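3.2 The tabletops themselves

I should admit up front that I didn't set out to write a whole section on tables. The plan, back when Agustina Sosa and I were drafting the proposal, was to ask people how they look after the furniture they use every day, and tables were going to be one line in a long list. Then the answers started coming in from Stalton, and people wouldn't stop talking about their tables! Chairs got a sentence or two. Shelves got almost nothing. But ask someone about the tabletop and you'd get the ring from the hot mug, the argument over coasters, the summer the sun got at one end of it. So we threw out the list and kept the tables.

We mailed 1,000 questionnaires to households in Stalton and Plevau, and 985 of them reached a real address (the rest came back to us, mostly from one apartment building that had been renumbered). From the people who wrote back we picked 41 homes and workrooms for a visit. I did most of the Stalton visits myself in August, usually in the late afternoon, and Gervasio Ibarra took Plevau.

What I want to get at here is pale wood, because pale wood is where our readers of marks (that's what we started calling the owners, and it stuck) disagreed the most. On a dark table people mentioned scratches and dust. On a light one they mentioned everything. Figure 2 has two views of one light wooden top. In the first, panel (a), the grain runs in long streaks in one area and swings around in wide curves in another, and there's a small whitish patch, close to a rectangle, lying at an angle to it, plus a few tiny dark specks. I'd call that a very ordinary amount of stuff for a table to have on it.
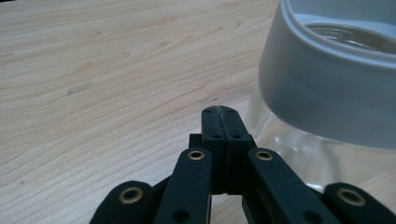
Owners sorted marks like these into two piles, and they did it fast. Some marks were "the table's" and some were "ours." Knots and streaks and darker bands went in the first pile every time, which I expected. Small pale patches were much harder. One woman in Plevau ran her thumbnail over a patch on her own table the whole time Gervasio was talking to her, and she changed her mind twice about whether it was old glue, a worn place in the finish, or just how the wood grew. He wrote down all three. We ended up adding a code for "owner undecided," and I wish we'd had it from the start, as I had to go back through my Stalton notes and recode a good chunk of them by hand.

Then there's the grain. I went in thinking a lively grain would hide small marks and make people more relaxed about them. Plenty of owners told me exactly that, and a man who builds cabinets at Garrido said he steers families with kids toward the swirly boards. But a few people felt the opposite way - they said all those curves kept pulling their eyes back to the one spot where something interrupted them. I don't have a clean answer on this. Agustina thinks it comes down to where a person sits, and she may be right, though we didn't record seating and can't check it now.

Light mattered more than I'd planned for, too. A patch that jumped out from one side of a table could be very hard to find from the other, and on several visits the owner and I were standing a step apart and seeing different tables. After the first few homes I started asking people to show me the mark from where they normally saw it, and then I'd walk around and look again from the far side. Gervasio was already doing this in Plevau without having told me (we had words about that, friendly ones).

Panel (b) is the same kind of look at pale grain, with a broad stretch of it in view. We used wide stretches like this when we asked owners to talk about a surface in general, before anybody had pointed at anything. People were kinder about their tables that way. They talked about color and warmth and how the wood felt under a forearm, and the complaints came later, once we got close.

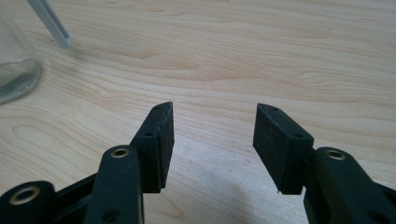 Figure 2. Light wooden tabletop, two views: (a) grain with a small whitish patch and dark specks; (b) a broad stretch of pale grain.

3.3 What people put on them

Once we'd talked about the marks, we asked each household what they used on the wood, and this is where Leter comes in. Leter is the wax sold in both towns, in 4 shades, and the clear one was by far the favorite among people with pale tables. Hardly anyone followed the directions on the can. They put on too much, wiped it off with whatever cloth was nearest, and did it again when company was coming. A smaller group used nothing except a damp rag, and they were every bit as sure of themselves as the wax people. I've kept the two groups apart in the sections that follow.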